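Okay, laundry robot thread. I promised one on what went wrong with our folding runs and I've put it off long enough. Grab a coffee, it's a long one!

Short version: the arm started pinching bedsheets along with the shirts, and I spent most of a week blaming the wrong part.

We teach folding with hand-held grippers. You do the chore yourself, with the gripper as your hand, and the arm learns from what got recorded. Home stuff: beds, clothes in heaps, small rooms.

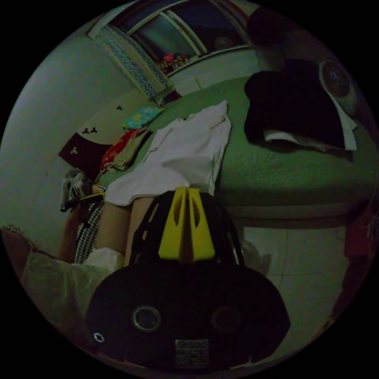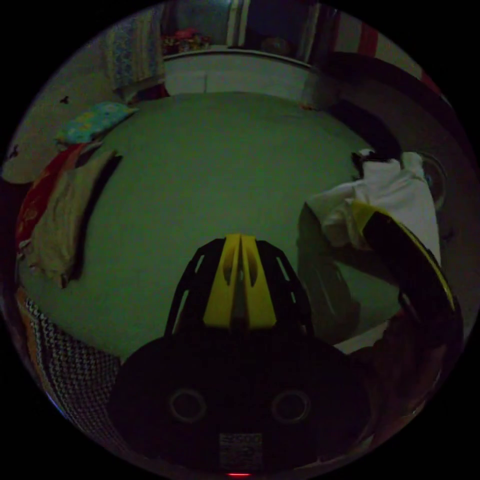
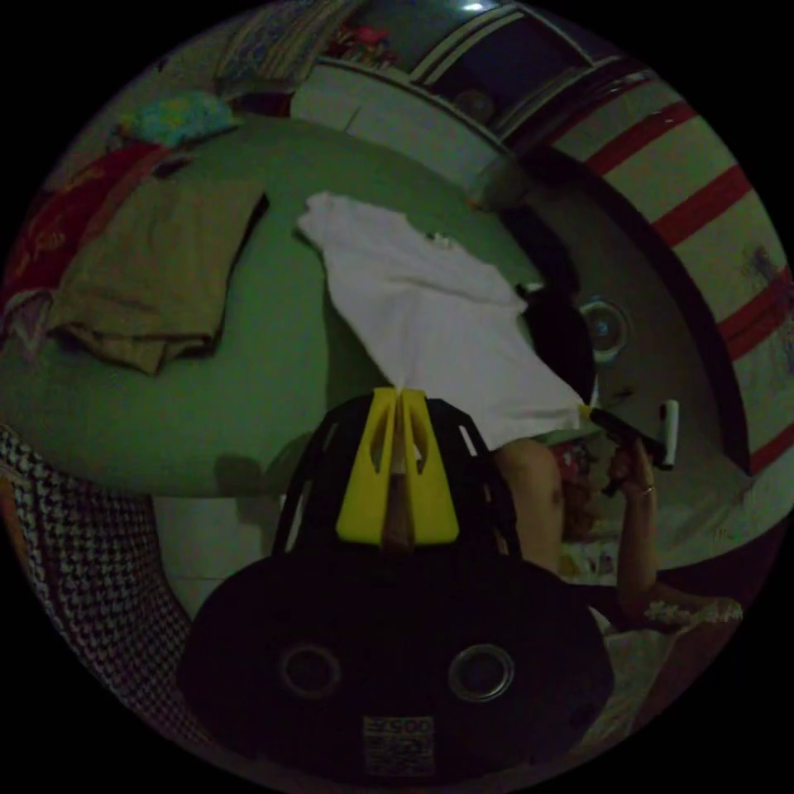
How can the recording be wrong if a person did the fold right?

The recording doesn't know what your eyes know. It stores where the gripper was and how far apart the fingers were. If the finger reading is off, your perfectly good fold goes in with bad numbers, and the arm copies the numbers.

So, the symptoms. Our arm at the Sturnport shop (we call it Pronemus, don't ask, I lost the vote) had been picking up T-shirt hems just fine. Then one Monday it pressed down too far, closed on the shirt AND the sheet underneath, and lifted both. The whole bed came along like a tablecloth trick gone bad.

I stopped it with the big red button, let the sheet go slack, tried again. Same thing. Third try it didn't grab the sheet but it squeezed so hard the motor complained and the arm locked itself. Good arm! That part of the safety setup worked and I want it on record.

First suspect: the camera. I figured the depth was off and it thought the bed was lower than it was. Spent an entire day on calibration boards. Nothing. The camera was fine the whole time and I owe it an apology.

Second suspect: the sheet. Soft stuff on a soft bed is hard, the mattress sinks when you push and everything shifts. We swapped in a firmer mattress. Slightly better pickups, still grabbing sheet. (Mattress stays though, my back likes it for demos.)

Then Chiyo Ebihara asked if I'd looked at the finger readings with the gripper fully closed. I had not. I'd looked at them while it was moving, where everything seems reasonable because you've got nothing to compare to.

Fully closed should read zero. One of our hand-held units was reading 2 millimeters open. You'd think who cares, it's 2 millimeters. A T-shirt hem is way thinner than that, folks!!

So in those recordings the fingers never close on the cloth. They stop with a gap, and somehow the shirt comes up anyway. What does the arm learn from that? As best I can tell: the closing doesn't matter much, so go deeper and get more fabric. Which on a bed means the sheet.

The cause was a tiny set screw. It had backed off and let the sensor shaft slip. I think it happened when the unit got dropped, but I can't prove it, and Nicanor Nava is sure it was vibration in the travel case. We have a sandwich riding on this.

Damage report: I went through 1,000 recordings by hand over two evenings. 129 came from the bad unit. I could correct some of them because there was a clean closed position early on to measure from. The other 85 I threw out. That hurt. Those are real folds that real people stood there and did.

Retrained without them and the sheet grabbing stopped in the next round of tests. I'd like more runs before I call it fixed for good. It still fumbles sleeves, but it fumbled sleeves in January too, so that's a separate thread.

What we do now: every session starts and ends with three full closes on nothing and one close on a metal gauge block. If the two ends don't match, that session gets set aside until somebody looks at it. Takes less time than finding the charger.

Also a dab of thread locker on the set screw, and a paint line across the screw head so you can see if it's turned. Cavalcanti, who make our sensor shafts, said they'd look at a flat on the shaft so it can't slip. Fingers crossed.

One more safety thing, people asked. The arm does NOT run with anybody's hands on the bed. Light curtain on, everyone behind the tape. A gripper that thinks it's 2 millimeters open when it's shut is going to squeeze harder than you planned, and I don't want to find that out with a thumb.

If you run hand-held units from Nistedov like we do, go close yours on nothing and read the number. Do it today. Then tell me what you got, I'm collecting them!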